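Narrow gauge at Faltbridge: 2 ft or 3 ft?

Posted in: History and Prototype Questions

cinderpit
Joined: November
Posts: 400

Hi all! Long time reader here, finally with a question I can't settle by myself. I've been digging into the old Faltbridge quarry line for a layout (just a shelf layout, nothing grand) and I can't get a straight answer on the gauge. The booklet I picked up at a swap meet says 3 foot the whole way from the Gashi pits down to the transfer yard. But a reprint of the Promance timetable has a footnote that talks about "the two foot section above Fineck," like everybody reading it would already know what that meant. So which is it? I'd love to order track before the holidays and I really don't want to lay it twice.
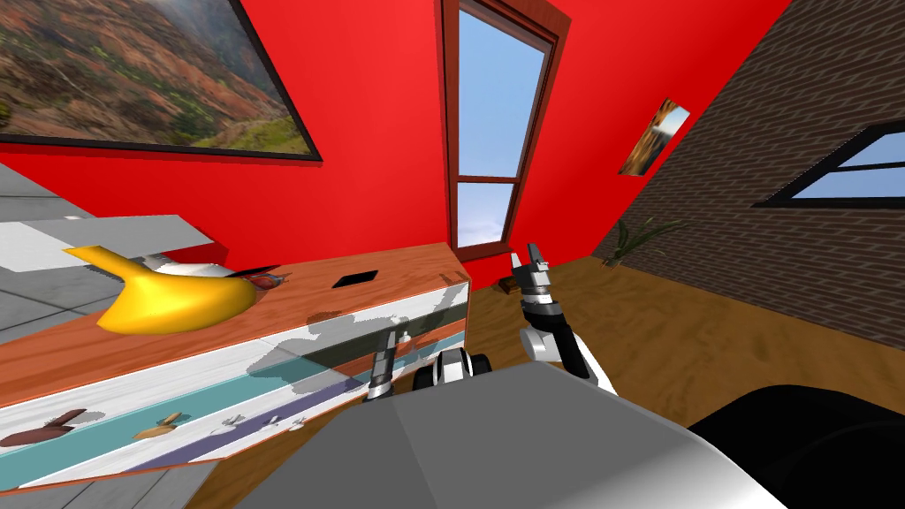
The other thing bugging me is the engine roster. The booklet lists engine 2301 as working the quarry end, and that number makes no sense for a line that never owned more than a handful of locomotives. Did they take over somebody else's numbering? I've seen it painted on a tender in one blurry photo, so it's not just a typo, but I can't tell where the photo was taken. Anyway, any help is welcome, even if it's just pointing me to a better book than this one!

slowfreight
Posts: 3114

Three foot. I've walked the grade as far as Fineck and there are still ties in the cut, too long for anything smaller. That footnote in the timetable is about the tramway inside the quarry, which the railroad didn't even run. The quarry company pushed those cars by hand and later with mules.

tie_plate_tilly
Posts: 870

slowfreight, I don't think that's right, or at least it isn't the whole story. Why would a passenger timetable have a footnote about a mule tramway? Nobody was buying a ticket to ride on that. My understanding is the upper end was built first, as a 2 foot line, and they widened it when the bridge went in. The ties you saw could easily be from after the widening.

slowfreight

Because the footnote was for shippers. Look at the page it's on, it's the freight connections page. It's telling them stone has to be reloaded at Fineck. I've got the same reprint.

tie_plate_tilly

Okay, I just pulled mine out and it IS the freight page, I'll give you that one. But "section" is still a funny word for somebody else's tramway. And there's a curve above the Fineck water tank that I can't believe a 3 foot engine ever got around. Have you been up past the tank?

slowfreight

No. The owner has it fenced off now and I'm not climbing fences at my age.

cinderpit

Wow, thanks both, this is already more than I got out of the booklet. So at least everybody agrees on 3 foot below Fineck? That covers the yard and the bridge, and that's most of what I was hoping to model anyway. I could end the layout at the reload dock and leave the upper part to the imagination.

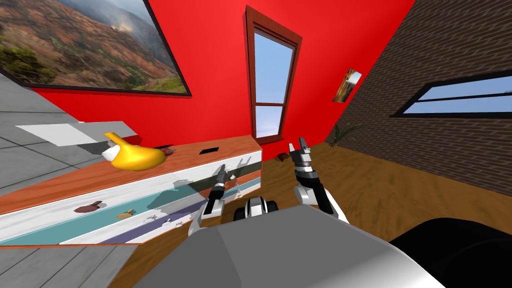

I went back over the valley part of the route last night with the old survey sheet and a cup of coffee, and I think the reload dock has to be on the uphill side of the main, or the stone would have to be lifted instead of slid down. That makes the backdrop tricky, with the hill right behind the dock and the valley opening out past it. What I'd really like is something like the big landscape on the red wall there, dark green trees and brown rocky slopes and then everything going hazy and pale off toward the sky. Has anyone painted haze like that on hardboard? I've only ever done plain blue with clouds and I'm a little scared of it.

boxcar_biscuit
Posts: 96

Cheap flat latex, and start with the far stuff. Mix your sky color into every ridge, a lot for the back ones and hardly any for the front. Mine took three tries and I still hid the worst bit behind a coal shed. On the engine, 2301 was a leased one. My grandfather used to talk about "the rental" and I'm pretty sure that's the one he meant. It came with its number and went home with it.

slowfreight

Leased from whom? A lease ought to show up in the annual reports and I've never seen one there.

boxcar_biscuit

No idea, sorry. I was about seven when he told me.

tie_plate_tilly

I could believe a lease. They were always short of power in the fall. cinderpit, can you post that tender photo? If there's a brick building with an arched door behind it, that's the Promance shop, and it would mean the engine was down at the lower end and not at the quarry at all.

cinderpit

I'll scan it this weekend. I remember a building but I couldn't swear to the door. And I'm ordering the 3 foot track tonight before you two change my mind again!

slowfreight

Get the code 55 rail if they have it. The heavier stuff looks wrong on a quarry line.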